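Chapter 6
When Small Things Stop Big Machines

In this chapter you will learn:
how a fault travels from one part of a system to another
why a machine can fail safely and still fail badly
how to write a fault report that somebody else can use

6.1 The Monday stoppage at Rutmont

Late one Monday morning, the packing cell at Rutmont shut itself down. The cell fills boxes of desk supplies, and a robot arm named Ollero does the lifting. It had picked up a hole punch, swung towards the box and stopped dead, with the punch still in its grip. No alarm sounded. The screen said only "grip lost", although the grip plainly had not been lost at all!

Sizwe Mathebula was on shift. He did what many of us would do: he pressed reset. Ollero opened its fingers, the punch fell 60 centimetres onto the guard rail, and a piece of the lever flew out through the gap under the light curtain. It hit the floor beside his boot. He was unhurt, but this is the moment that makes the case worth a whole chapter, and we shall come back to it again and again.
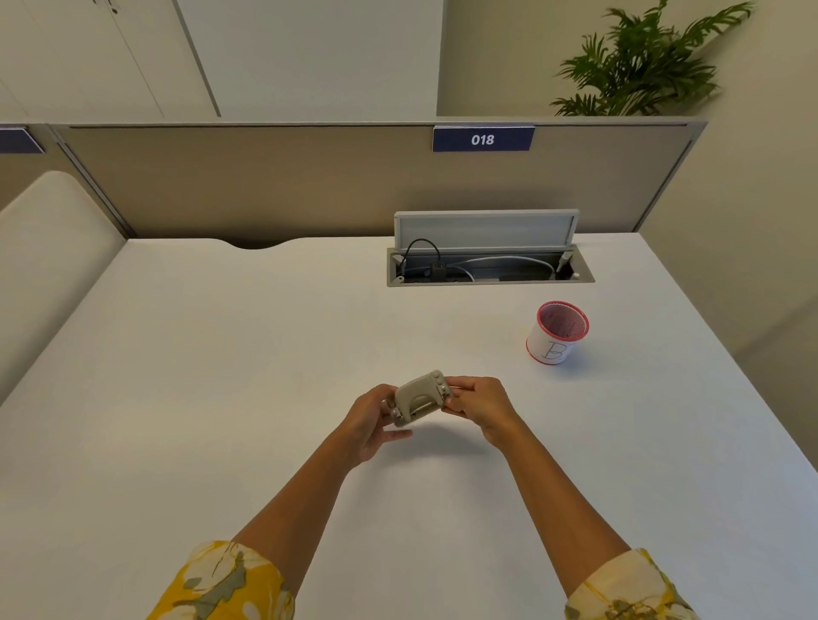
Think about what the reset button meant to each side. To Sizwe it meant "try again". To the controller it meant "go back to the starting state", and the starting state had open fingers. Both meanings are perfectly sensible. The danger lies in the gap between them, and finding gaps like this one is among the most absorbing jobs in automation.

Petronella Van der Merwe led the inquiry. She began with the object and left the robot for later - a good habit, and one you will practise in Exercise 6.2. A hole punch has a lever that moves. Squeeze it and its shape changes between your fingers. A hand copes with this without any thought, but Ollero's controller compared the width of its grip with a stored value every 2 milliseconds. When the lever gave way slightly, the width fell below the limit and the controller decided that the punch had gone. 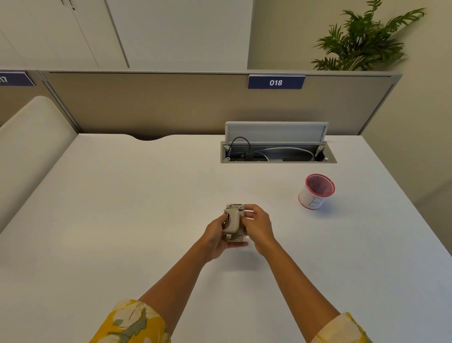

So why had the fault never shown up in testing? The test run had used 300 picks, which sounds plenty. Hidayah Pattinasarany went through the log and found that 200 of them were of solid blocks, chosen for their handy size. The rest were boxed goods. Not one item in the whole run had a moving part.

Her second finding was about lids. Any container with a hinge could cause the same error, and a lid that springs open in mid-air would scatter its contents across the cell.

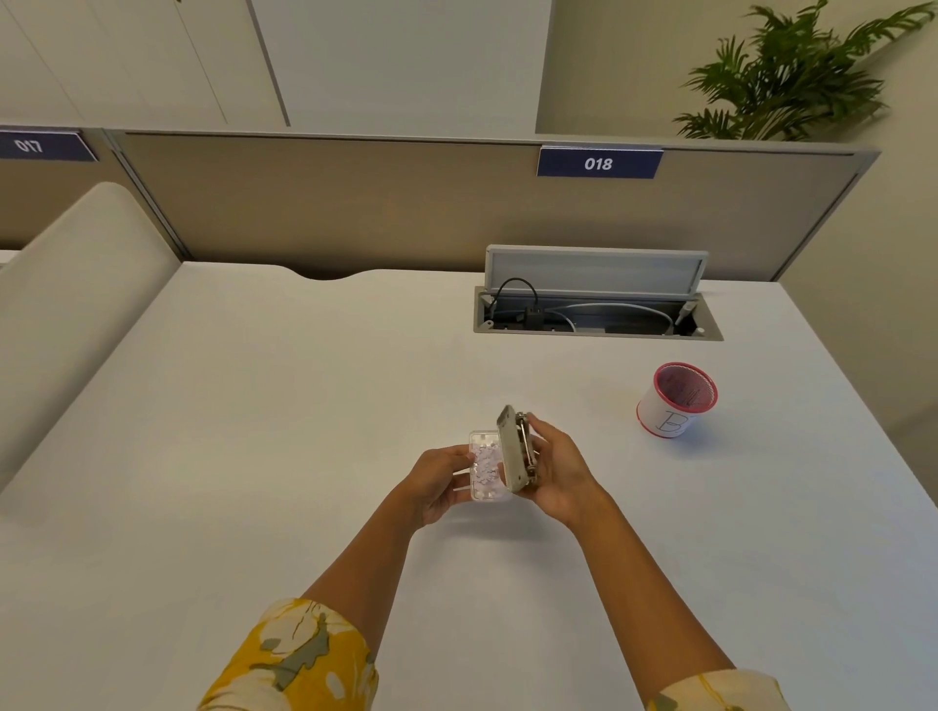 Figure 6.1 A clear box of paper clips and its hinged lid, handled at a desk.

Before reading on, write down what you would change first: the grip limit, the reset routine or the guard. Keep your answer. In Section 6.2 we follow the signal from the finger sensor to the controller, and you may well want to change your mind.

Key terms: false trip, safe state, reset, light curtain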